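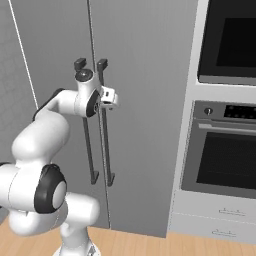
Plorna Trader, No. 437, page 2

Opening a cupboard is the chore every kitchen robot maker wants to start with, and I can see why. Two tall doors, two long bar handles, a pair of gripper fingers held open in front of them. And a kitchen drawn on a computer, with no toddler and no jam on anything.

Egilsson of Dokorcombe writes to say I'm behind the times and will have a machine putting my plates away by October. I doubt it. My own pantry door sticks in damp weather and needs a hip. Show me an arm that opens that one 400 times without pulling the handle off, then we can talk about the oven.

Nevzat Gezer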